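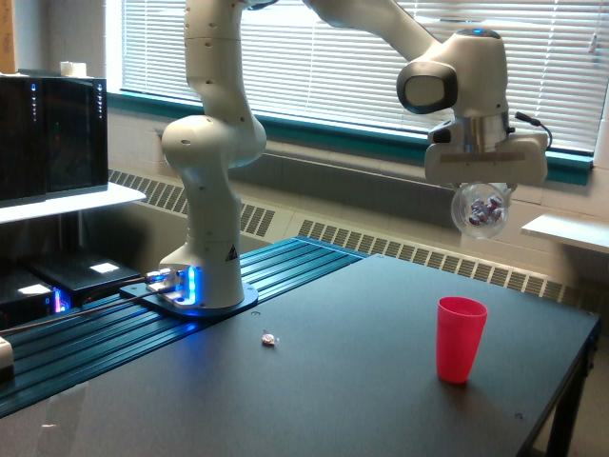
Chapter 5
Borrowing Against Next Month

Most people meet debt the way they meet a new neighbor's dog. It seems friendly, it comes right up to you, and the question of who feeds it is left for later. This chapter is about feeding it.

In Chapter 4 we followed a paycheck from the employer to the checking account and watched it leave again. We assumed, generously, that it left no faster than it came. We now drop that assumption. Our household spends more than it earns in one month out of every few, and it covers the gap with a credit card. There is nothing exotic about this. The household is not foolish, and the card is not wicked. They have simply made an arrangement, and one of the two has read it.

5.1 The price of waiting

Interest is rent on money. You have the use of something that belongs to someone else, and you pay for each day you keep it. Everyone understands this about apartments. It becomes oddly slippery when the thing being rented is a sofa that was bought in February and is already sagging.

Consider Didier Lemaire, who lives in the town of Brinstead and will be with us, whether he likes it or not, until the end of the chapter. Didier's refrigerator has died. A new one from Urlow Appliance costs $337 more than he has in checking, so he puts the $337 on his Tukel card and promises himself he'll pay it off soon. "Soon" is not a term the card company uses. Its terms are the annual rate, the statement date, the due date and the minimum payment, and we will need all of them.

Suppose the annual rate is 24 percent. Divide by 12 and you get a monthly rate of 2 percent, which sounds like almost nothing, and is meant to. Two percent of $337 is $6.74. If Didier carries the whole balance for one month, and we ignore daily compounding for the moment, that is his rent on the refrigerator money. He has spent more on lunch without noticing.

The trouble is in the second month, and the third. If he pays only the interest, he will hand over $6.74 every month for as long as he lives, and on his last day he'll still owe $337. If he pays nothing at all, the interest is added to the balance and begins charging rent of its own - to say nothing of the late fees, which we take up in Section 5.4, when the reader is feeling stronger.

5.2 What the minimum is for

The minimum payment is the smallest amount that keeps the account in good standing. Many borrowers read it as advice. It is printed in a prominent place, it is a small and pleasant number, and it arrives with the authority of a bill. But it was chosen by the lender, and it tells you what the lender will put up with.

Say that Didier's minimum is $12. In the first month, $6.74 of that goes to interest and $5.26 goes to the refrigerator. More than half his money has gone to stay where he is. The following month the balance is $331.74, the interest is $6.63, and the refrigerator gets $5.37. Progress is being made, in the sense that glaciers make it.

Now let him pay $98 a month instead. The first payment takes $91.26 off the balance, and the fourth, a smaller one, finishes it. The refrigerator is his by early summer, with the rest of the warm weather still to come.

Try working out the second case by hand before turning to the table in Section 5.3. You need only multiply and subtract. Round to the nearest cent at each step, as the lender does, and keep your scratch paper - we'll want the same figures when Didier's cousin in Âu offers to lend him the money at no interest and with a great many opinions.

Terms to know before you go on

Principal: the amount borrowed and not yet paid back.
Annual rate: the yearly price of borrowing, as a percentage of the principal.
Statement date: the day the month's charges are added up.
Due date: the day the lender stops being patient.
Minimum payment: see above, and be careful.

Shares: 98 | Comments: 5

Related chapters
Chapter 3: A Budget You Can Stand to Look At
Chapter 4: Where the Paycheck Goes
Chapter 6: Credit Scores and Other Report Cards
Chapter 7: Saving While Still in Debt

Last updated January 6, 2018 | Contact | Back to top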